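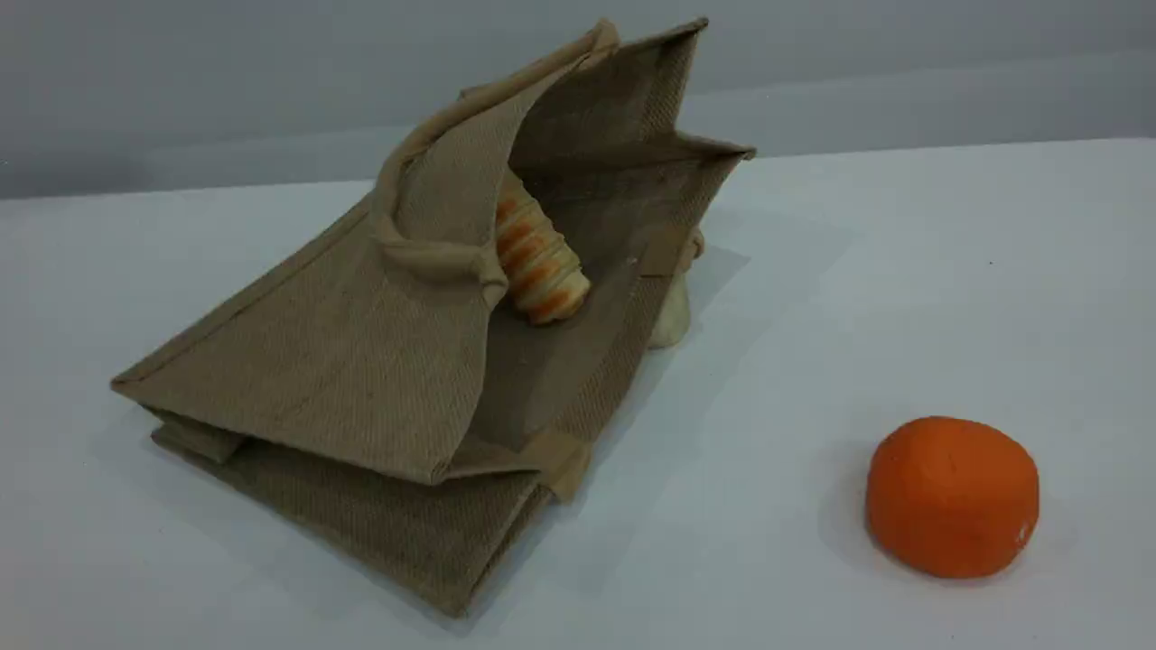
Bag packing (robotics)

Bag packing is a manipulation task in which a robot places loose items into a flexible container, usually a shopping bag, tote or sack. It is used in research on household and retail automation as a test of how well a machine handles objects that change shape while being touched. The reverse task, unpacking, is normally treated under the same heading.

Task definition

A trial begins with a bag and a set of items on a flat work surface. The bag may be upright and open, upright and closed, or lying on its side. A trial is complete when every item is inside the bag and the robot has released all of them. Some versions also require the bag to be lifted by its handles and held for a set time. Bread rolls, buns and round fruit, or stand-ins for them, are common items. Round items add a difficulty of their own, as they can roll when pushed and tend to leave an open bag that is not upright.

Bag types

Jute and similar coarse fabrics hold a fold under their own stiffness. A jute tote lying on its side can keep its mouth partly open, and an item can then be slid in with a low, nearly horizontal motion. The same stiffness makes the bag hard to stand up again, as the side panels and base crease and stack on one another. Thin plastic bags present the opposite case: they weigh little and move easily, but collapse when released. Paper bags fall between the two and tear under high grip force.

Handles are a frequent cause of failure. A webbing handle that falls across the opening blocks the approach path and may be gripped along with the item.

Perception

Items inside a bag are partly hidden by its rim and folds, and the interior is darker than the surface outside. An item behind the bag can show only a narrow strip above the rim, and a single camera view may not settle whether it is inside or outside. Systems deal with this by adding a second viewpoint, by moving the bag, or by keeping a record of each item from the start of the trial. Pale items on a white table are also harder to separate from the background than strongly colored ones.

Benchmarks

The Lemdale protocol, written by Fatos Stojanovska at the Rasturine laboratory in Brenedville, uses 100 trials per system. In 50 of them the bag starts upright, and in the other 50 it starts on its side. Scoring is by completed trial only, with no partial credit. In the first published run, a two-arm system completed 69 trials. Of these, 44 were upright starts and 25 were side starts. Most failures in the second group occurred while the robot was righting the bag - a step the protocol permits but does not require.

Current status

Packing rigid boxes into rigid cartons is established practice in warehouses. Packing mixed items into soft bags is not yet dependable enough for unattended use in homes or at store checkouts. Working systems generally hold the bag open on a fixed frame, as in the Milošević rack, and so avoid the hardest part of the task.

See also

Bin picking
Deformable object manipulation
Grasp planning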